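Sedgwick Street kitchen, week by week
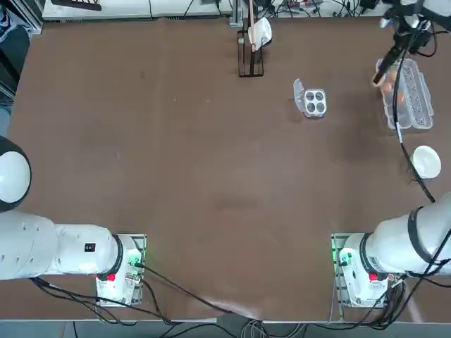
The big brown table, with the egg carton up in the corner and the white bowl close by.

Welcome to the kitchen gallery! This is the page where I put up whatever we've been doing on the ground floor at Sedgwick Street, and as usual I've written far more under the photo than anyone asked for. Last updated 2020-09-13, which means the September page is up before the end of September for once. Lorcan Phelan, please note.

So, the table. I love this table. It came to us in February from a canteen in Trunden that was closing, and it took four of us and a lot of shouting to get it through the side door (we had to take the door off, and then we had to find the screws for the door). The top is matte brown, and it has its scuffs and a few pale smudges that I have rubbed at with everything under the sink. They're staying. Chelsea Heywood wants to sand the whole thing and oil it, and I want to leave it alone, and we've agreed to talk about it again after the holidays.

What I like best is the amount of surface. At my own apartment I cook on a counter the size of a tea tray, so everything ends up balanced on the toaster. On this one you can push the eggs up to the far corner and still roll out dough for two pies without touching anything else. I've done it!

About the egg carton - a few people wrote in after the last page asking why we like the clear plastic kind. You can check for a cracked one without opening the lid, and that's really all there is to it. The cardboard ones are nicer to hold and they do go in the compost, so if you bring your eggs in cardboard nobody is going to send you home. Please do keep the empties, whichever kind they are. I use them for starting seeds and Lorcan keeps his picture hooks in one, sorted by size.

The white bowl lives on the table more or less full time. We have a stack of them from Allska, bought over a couple of years, and they've outlasted the fancy mixing set by a long way. Good for beating eggs, good for shelling peas into, good for the keys when you come in with your hands full. If you take one home with leftovers in it, bring it back. I know where at least two of them are.

Things I'm still looking for, if you're clearing out a cupboard:

A cake tin with a loose bottom, any size.
The lid to the Zornholm stockpot, last seen at the summer lunch.
Dish towels, the thin cotton kind that dry things.

Next page will be the custard tarts, provided they set. I've made them at home with the recipe halved and they were lovely, a bit dark on top, and Chelsea thinks our oven runs hotter than mine does so we'll be watching them through the door. If you have pictures from the summer lunch please send them to me - I only got the one of the salad, and my thumb is in it.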